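Interior Surfaces, Week 4: Pattern, Repeat, and the Trouble with Corners
Handout to go with the lecture. Instructor: Marama Bolger

Bring this back next week. I print over 100 of these every term and find most of them under the chairs.

1. Where we left off

A pattern is a unit plus a rule for moving it. The unit can be as dull as you like. Most of the money in the tile business has been made from dull units and one decent rule. Three regular shapes will cover a flat floor without gaps: the triangle, the square and the hexagon. Regular pentagons will not, though someone tries every September.

2. Insets

An inset is a second shape set into the first, usually darker. It does two jobs. It gives the eye something to count, and it turns a field of tiles into a set of lines. Once the lines are there, people will judge your whole wall by them — so check them before the grout goes in.

The Hekard showroom floor is our case study. The hexagons were laid 2 degrees off the doorway. Visitors could not say what was wrong, but they kept asking whether the door was straight. The door was fine. It was replaced anyway.

3. Viewing angle

Designers draw walls head-on. People meet walls sideways, carrying groceries. At a steep angle the far tiles squeeze together and a small repeat can turn to mush. Always test a pattern from the worst spot in the room.

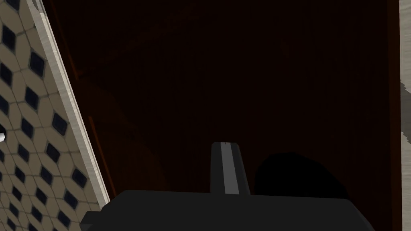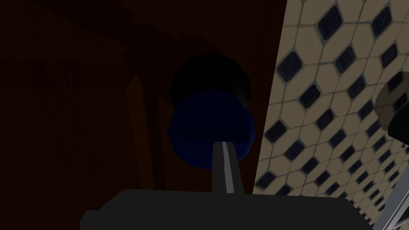
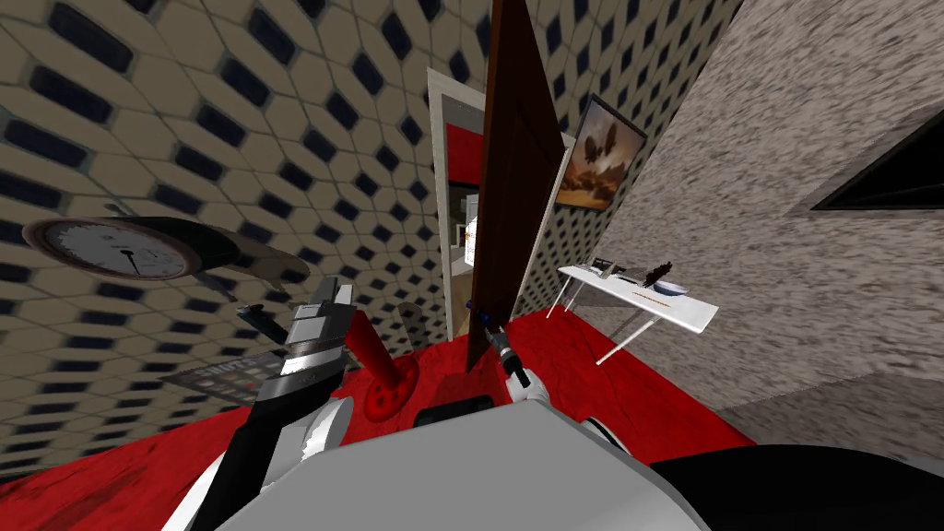
Fig. 4.1 (first of three): hexagonal tile with diamond insets, seen at a steep angle. All three are computer renderings.

4. Color on large areas

A color chip lies to you. A red you like at the size of a stamp will be much louder across a whole floor, and it will tint the lower part of any pale wall beside it. Dark blue is kinder, but in weak light it drifts toward black. The Arango lobby used 800 navy tiles and paid extra for the blue. After sunset the client could have had black.

5. Edges

Every pattern has to stop somewhere. Your choices are a cut tile, a border strip or a piece of furniture. The border strip is the honest one. Keep it plain and pale, and resist giving it a pattern of its own.

For next week

Read the Usosico packet up to page 170, skipping the poem. Sketch one hexagon repeat with an inset, then draw it again as seen from a doorway. Rulers are allowed. Excuses about corners will be heard after class, briefly.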